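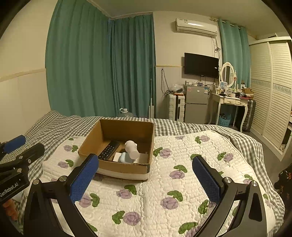 Lodel has started paying people to teach robots from their own bedrooms

Lodel, a small company that trains software for household robots, has widened a program in which people show everyday tasks by hand at home, using grippers they hold themselves. The company said 233 homes have signed up since August, and that it wants to reach 1,000 before it closes the list.

The work is simple to describe. A participant takes one gripper in each hand, with a camera fixed to the tool, and does an ordinary chore with the grippers in place of their fingers. The camera records what the gripper sees as it moves. Those recordings are then used to train a robot arm fitted with the same kind of fingers.

The current set of tasks is about small items and boxes. Participants put household things into an open cardboard box, take them out again, and move the box from one spot to another. Bottles, remote controls and small packages are all on the list of suggested items. They can work on a table, a bed or the floor, as long as the surface is one they would normally use.

"We had plenty of recordings from a lab bench," said Dae-han Yeo, who manages the program. "A bench is flat and it is always the same height. A bed with a quilt on it gives under the box, and the box tips a little when you reach in. The robot has to have met that before."

Before the home program, Lodel gathered most of its material by remote control. An operator sat at a desk and steered an arm through the task while watching a screen. Yeo said the company still uses that method for heavier jobs and for checking a trained robot, but that it is slow and ties up an arm for the whole session. With the hand-held tools no arm has to be in the room. 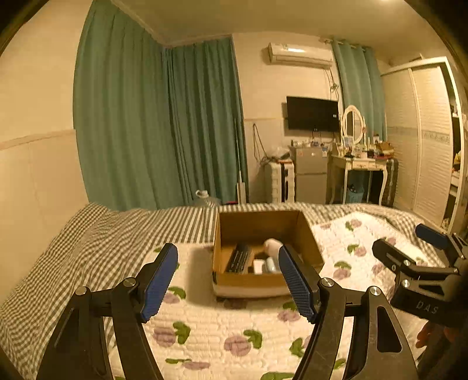
New participants get a short lesson by video call. Mwajuma Nyamweya, who gives most of the lessons, said the first thing she asks people to do is slow down. Many beginners close the fingers too early or swing the tool away as soon as they have let go of an item. She asks them to come in from above, close on the item, lift, and wait a moment before moving on.

The second point is the view. The gripper's camera has to be able to see the item and both fingertips when they close. People who are used to working with their hands tend to lean over the box, she said, and the tool ends up at an angle where one finger hides the other.

Each session runs through a task several times with the items placed differently. Mistakes are kept. If a bottle slips, the participant picks it up and carries on, and the slip is marked later by a reviewer. Ye-rin Shin, who leads the review group, said recordings with a recovery in them are often more useful to her than clean ones.

Participants are told not to tidy the room for the recording. Furniture, curtains and whatever else is standing around can stay where it is, although people are asked to put away letters and anything with a name or address on it. Reviewers also blur faces – on screens, in mirrors or in picture frames – before a recording goes into the training set. A participant can ask for a session to be deleted at any time, according to the terms Lodel sends out with the tools.

Edileuza Peixoto joined in the second group and records in the evenings. She said the first hour was tiring on the wrists and that it got easier once she stopped squeezing. "I thought the box would be the hard part," she said. "It was the flat things. You have to get a finger under the edge."

Lodel pays by the accepted session and did not give the rate. It said the next tasks will be folding towels and loading a drawer, with tools going out to new homes as earlier participants send theirs back. Homes already in the program can stay on for the new tasks without applying again.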